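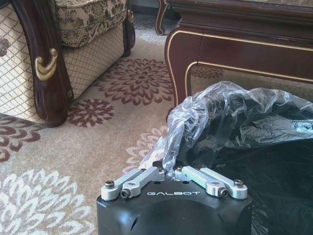
Clear plastic, a black bag and the dark wooden table.

The sitting room in our house at Toft is tidied in full twice a year, and the May session has now been completed. Readers of this blog will recall that the autumn session was recorded at some length. The present account will be shorter and is confined to the matter of waste, on which several letters were received.

The procedure is unchanged in its main points. A black plastic bag is opened before any other work is done, and it stays in the room until the floor is clear. Packaging goes in first. Clear plastic sheeting is the most troublesome item in this category, as it springs open again after folding and takes up far more of the bag than its weight would suggest. Kanako Sakai wrote from Allholm to recommend rolling each sheet tightly from one corner and tying it with a strip of itself. I have adopted this method for larger sheets and continue to crumple the smaller ones.

The table is dealt with separately. Its finish is glossy and reddish brown, and it shows every fingerprint by four in the afternoon. It is wiped with a soft cloth in the direction of the grain and then left alone. No bag, box or wrapping may be placed on it during the session. This rule was made after the purchase of the Flirketti lamp, which arrived in 11 separate wrappings, all of which were set down on the table and one of which left a scratch.

Paper is the second category. It is collected by hand before the carpet is vacuumed, and the reason will be plain to anyone who has heard a receipt go up the hose. 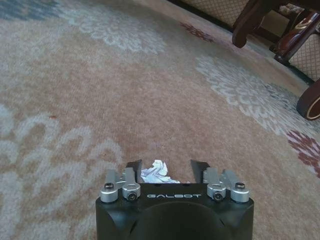

A patterned carpet is a poor assistant in this work. Small pieces disappear into the design, and I now go over the floor in strips, beginning at the furniture and moving toward the door. White paper is found easily enough. Thread, brown string and the backing from labels are not, and these are best looked for with a lamp set low – the shadows give them away.

Þórarinn Damgaard has asked whether the lattice-patterned upholstery is brushed before or after the carpet. It is brushed before, so that whatever falls is picked up once. He also asked about the Skarkau brush mentioned last autumn. It has lost bristles along one side and will be replaced before the next session, if one of the same width can be found.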